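Sorting out the workbench before the cold comes back

2nd August, and I've finally done the annual clear-out of the bench in the back room. I do it in summer because the door can stay open and the dust has somewhere to go. Most of what follows I picked up by getting it wrong first, so help yourself to whatever is useful and ignore the rest!

Start with the surface

I used to work straight on the tabletop and it looked dreadful within a year. Glue rings, knife lines, a scorch from the time I put the soldering iron down without looking (never again). Now I won't open so much as a tube of filler without a mat down. A plain green one is easiest on the eyes, and small screws show up on it far better than they do on anything patterned. Get the biggest you can fit. Small mats slide about and you end up chasing them.

If you're doing anything messy, put plastic sheeting over the part you're using and leave the rest bare for your tools. Don't bother smoothing out every crease, life is short.
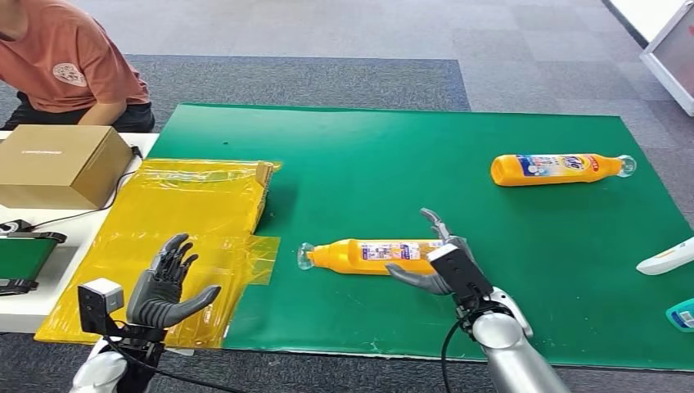
Washing a mat is easy enough. Lukewarm water, a drop of washing-up liquid, a soft brush, then leave it flat in the shade. Hot water will make a lot of them curl, and a curled mat is a miserable thing to work on. Mine lived under a stack of atlases for most of March after I got that wrong. For sticky patches I rub on a little cooking oil, give it a few minutes and then wash as normal — it shifts old tape gum beautifully.

Glues and bottles

Wipe the neck of the bottle before the cap goes on. Every time, even when the phone's ringing. If a cap has already stuck, hold it under the hot tap for a minute and grip it with a rubber glove, and please don't use your teeth.

Write the month you opened it on the bottom in marker. Wood glue that has gone stringy wants throwing out, however much is left. I kept a big tub of the Flasten stuff going for far too long and had to redo both chair legs.

Sanding without tears

I use three grits for nearly everything: something coarse to get the old finish off, then 200, then 400 if it's a surface people will touch. Between grits, wipe down with a barely damp cloth and let it dry before you carry on. Cut the sheets from the back with an old knife (sandpaper ruins scissors, I have two ruined pairs to prove it) and keep the pieces in envelopes with the number on the front. The little Sikham cork block is my favourite thing to wrap them round, though an offcut of wood does nearly as well.

Cables

Loop them loosely, never round your elbow, and tie with a strip of old bicycle inner tube. Keep leads to the back of the bench if you can. A lead hanging over the front will catch on your pocket sooner or later, and off goes the lamp.

Looking after your hands

Barrier cream before, proper soap after. Sugar and a bit of oil rubbed in will get most grease off if you've run out of the posh stuff. For splinters, soak first and then go in with tweezers. Thin gloves for stain, thick ones for wire wool, and no gloves at all near anything that spins.

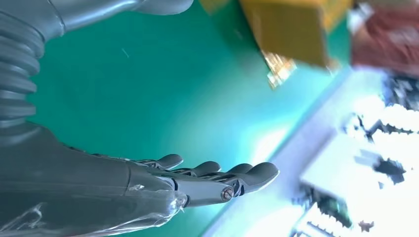
Where to put it all

Heavy things low down, daily things at elbow height, and the tins you only open for the skirting boards right up top. I bought my shelf brackets from Tarkach and the jars came out of the recycling. The hardware shop on Hodžić Lane will sell you screws loose if you ask, so take a jar along and save yourself the packets.

Next job is the drawer of mystery keys. I may be some time.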